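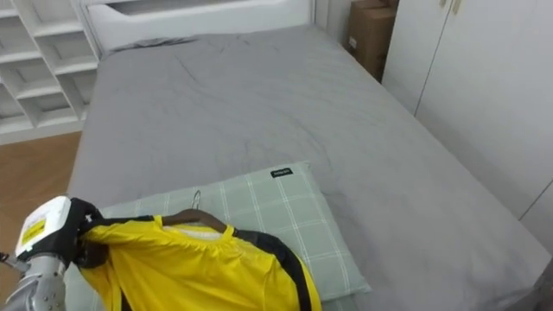 Picking up the yellow shirt together with its hanger, from the pillow.

Part-time builder wanted for the Skilto home robot

Skilto is a humanoid robot which we are teaching to look after clothes in an ordinary bedroom. It is a home build. The heavy work (drilling, cutting, anything that makes dust) is done in the shared workshop at Pernero, and the robot itself lives in my house at 128 Navarrete Road, Ulline. I have worked on it with two friends from the workshop, and one of them is moving away in February. Therefore we are looking for one person to join us, paid, for 30 hours each month.

At present the task is hanging clothes. The robot should take a shirt that is already on its hanger, carry it to the rack and put the hook over the rail. Later we would like to begin one step earlier, with the shirt and the hanger lying separately, but we are not there and I do not want to promise it to anyone.

What the work is

You will spend more than half of your time on the hands and the wrists. The fingers can close well on one layer of thin cloth. When there is the end of a hanger inside the cloth it becomes more difficult, for the fingers must press on something hard through something that slides. We have tried several kinds of finger covers and we would like you to make the next ones. You may choose the material yourself. 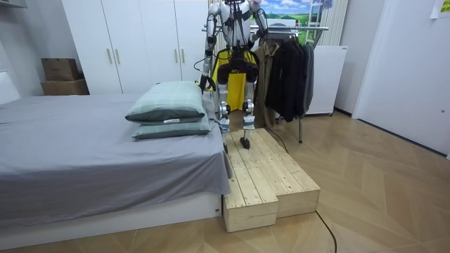
The remaining time goes to running the task and keeping good notes. One of us watches the robot, the other has a hand on the stop button, and we change places when we are tired. A run is short. Putting everything back for the next run takes longer, and you should know this before you apply, as our last helper found it boring and told us so after one week. You will also look after the cables and the bolts of the legs, and check the wooden steps for loose screws before each session.

We are looking for someone who

— can solder, crimp and read a simple wiring drawing
— has built or repaired a moving machine of any kind (a 3D printer, a sewing machine or a bicycle is fine)
— can read Python and change small things in it without fear
— writes down what happened also when it went badly
— is comfortable to work in a private home, with shoes off

A degree is not needed. Experience with robots is welcome, but I would be equally glad to hear from someone who has worked in a clothes shop, a laundry or a theatre wardrobe and likes to make things. We are three people who know motors and very little about cloth.

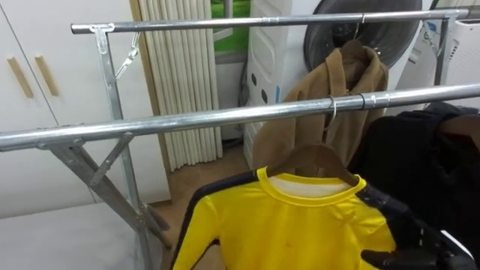

Sessions at the house begin at 2 in the afternoon and usually end before supper. Workshop hours are free for you to choose, as members of Pernero have their own key and we will pay your membership while you are with us. Please note that the lathe needs an introduction from the workshop before you may use it alone. The first month is a trial month for both sides, fully paid.

We have a parts budget of up to 3,000 pounds for this stage of the build. You will have a real voice in how it is spent. My own wish is better force sensing in the fingertips, my colleague wants spare motors for the knees, and we have discussed this for a long time already.

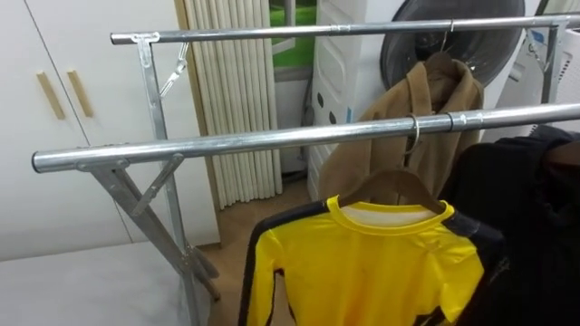 For the trial day we will give you one small problem and the afternoon to think about it with us. It is about where to place the hook. The rack has two rails, and the back one already carries the brown jacket, so the yellow top must go on the front rail without pulling at what hangs behind it. On the front rail there is also the sleeve that joins the two pipes, a little wider than the pipe itself, and we want the hook beside it and never on it. How would you tell the robot where this sleeve is? You may answer with a sensor, with a piece of tape, with a few lines of code or with a completely different idea. We will not mark the answer as right or wrong. We would like to see how you begin, and what you ask us first.

Please bring a laptop if you have one. Tools and tea are here.

How to apply

Write to Hazel Escobedo at the Pernero workshop desk, or leave an envelope in the Skilto tray beside the notice board. One page is enough. Tell us about one thing you built, what broke on it, and what you did then. A photo or a drawing is nice to have, but a clear explanation is more important to us. Please add which afternoons you are free and if you are allergic to cats — there is one in the house, although she is kept out of the room during the sessions.

We answer everybody, also those we cannot invite. If you would like to see the robot before deciding, mention it in your letter and I will suggest an afternoon when you can come and watch.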